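Updated 07/03/2022 – added the bit about resealing, as people kept asking.

# Opening foil and plastic packets without making a mess

Quick one. Coffee, rice, seeds, compost tea bags, the powdered stuff for the dishwasher, whatever. Most of us tear. Tearing is why there's rice under my fridge. Five minutes to read, hardly any time to do.

## What you need

- scissors, any pair that closes right to the tip
- a cloth or mat to work on
- a jar or tub for whatever's inside
- 2 clips or pegs, if you're keeping it in the packet

Kitchen scissors are fine. So are the kids' ones if the blades aren't gummed up with glue. Wipe them first. I used a pair straight out of the sewing box once and got fluff in the sugar.

## Before you cut

Put the mat down. Folded tea towel does the same job. It stops the packet skidding and it catches the spill, and then you just pick up the corners and tip it back in the jar (or the bin, depending on how you feel about it).

Now get everything away from the top. Stand the packet up, tap it on the table a few times, run your finger and thumb across just below the seal. You want an empty strip to cut through. Powders cling so tap more. Pantelis Nikolaidis, who I share the kitchen at Jiltcombe with, flicks the packet instead and says it works better for cocoa. Haven't tried it.

Find the seal. Usually a pressed or crimped strip along one end, sometimes both ends, with a seam up the back. Choose the end that lets you keep the cooking times and the date. I've cut the instructions off nearly every packet of couscous I ever bought.

## Cutting

1. Hold the packet with your weaker hand, finger on top and thumb underneath, near the end you're cutting but not on it.
2. Lift it off the mat a little. Tilt it so the contents slide away from the cut.
3. Open the scissors wide and start from the back of the blades, not the tips. Tips chew.
4. One long cut. If you need a second go, slide forward without taking the scissors out, otherwise you get a little tag that drops off into the food.
5. Straight across for scooping, small corner for pouring.

Corner size matters more than you'd think. For rice go about as wide as your little finger. For seeds, much smaller, you can always cut it again.

## If the packet won't hold still

Shiny plastic is the worst for it. Dry your hands, then dry the packet. A crumpled packet wants flattening where the blades go in, or they ride over the folds and you end up with a zigzag. Best grip I know is the pinch, one long finger pressed on the top and the thumb tucked under.
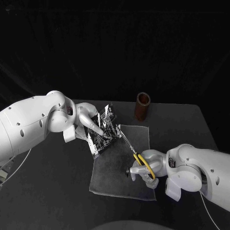 Scissors with bright handles are worth having, mine used to vanish under the wrappings and come out with the recycling. Yellow is good, like the ones here, you'd spot those on any worktop. Look at the hold on the black packet as well, finger on top and thumb below, and it's up off the grey cloth at an angle so there's room for a blade underneath. Fingers back before you close the scissors, obviously.

## Closing it up again

Press the air out from the bottom up. Fold the top over twice, tight, then a clip at each side. One clip in the middle lets the corners gape and your biscuits go soft by tommorow. If you cut a corner, fold that corner down first and then roll the whole top over it.

Coffee – straight into a tin, don't bother with clips. Flour too, especially in August when the moths are about. Cut the lable off the packet and drop it in with the flour so you know which one's self raising.

Chiamaka Ekwueme asked about the thick pouches with a zip. Cut above the zip, leave a good finger's width, or you've nothing to pull on. If the zip's full of powder a dry toothbrush gets it out.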